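Two arms and a lot of patience: our morning at Ploltari 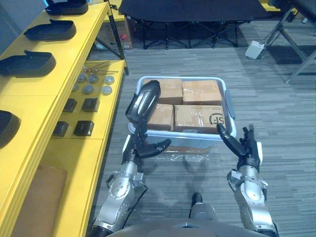 I went along to the Ploltari open day expecting coffee, a slide show and a quick look through a window. We got the coffee, but the rest of it was spent standing a couple of steps from a working robot, and I haven't stopped talking about it at home since.

There were 50 of us from the club, split into small groups so that everyone had a proper view. Our host was Kumudini Gazi, who runs the handling program and has the gift of explaining things without making you feel slow. She started with the parts job, and I'm glad she did, as it was my favourite of the day.

The set-up is simple enough. There's a yellow shelving unit down one side with the parts laid out on it: curved black covers up top, then thin metal rods, round grey discs and square black blocks on a lower level, each kind in its own group. A pale blue bin sits on the carpet in front of the robot. The left arm has a gripper and the right arm has a hand with fingers, and while we watched, the gripper had hold of one of the covers, upright, right at the front corner of the bin.

I asked why they would bother with two different "hands". Kumudini said the team wanted to find out what each is good at, and that they argue about it most lunchtimes. A gripper is simple and strong and easy to fix. A hand with fingers can do more, but there's more to go wrong, and more for the software to think about. She wouldn't tell us which side she's on!

What surprised me most was how much of the difficulty is in things you and I never notice. Shiny surfaces are a pain. So is clear plastic, which the cameras can see straight through one moment and get a bright reflection from the next. A dark part in a shadow can more or less disappear. And small round things love to roll off just as the fingers close. Kumudini said one of her engineers practised with his own eyes half shut to get a feel for the problem, and came back much more forgiving of the robot.

We also heard how the robot learns. A person drives the arms through the job by hand, over and over, and those runs become the lessons. For the cover job they did 90 runs in the first batch and were quite pleased with themselves, then moved the bin a little to one side and had to go back and do plenty more. The count stood at 116 on the morning we visited. One of our members asked if it gets boring. Yes, apparently, but there's a roster, and whoever is driving gets to choose the music.

After that we moved next door for the Hamann demonstration, which is their sorting line for mixed parcels. It's louder and faster, and a few people liked it best. There was a nice bit where the operator stopped it with a wave and started it again from the same spot. I preferred the slower work myself - you can follow what the machine is trying to do, and you find yourself leaning in and willing it along.

Question time ran well over. Somebody wanted to know about jobs, which was fair, and the answer was a straight one: some tasks will change, they don't know how quickly, and they would sooner have people come in and ask than read about it later. Somebody else wanted to know if it could fold a fitted sheet. Not yet.

A few of the younger visitors had a turn at driving a small practice arm in the foyer, picking up foam shapes. They were better at it than the grown-ups by a fair margin. My own score was 2, and I'd rather leave it there.

Many thanks to Kumudini and everyone at Ploltari for giving up their time and for the very good lamingtons. They plan to have visitors again in October, when the Telteo trials should be far enough along to show. If you'd like your name on the list, let me know at the next meeting or leave a note in the Illance Room. Closed shoes are a must, and the car park fills early, so share a lift if you can.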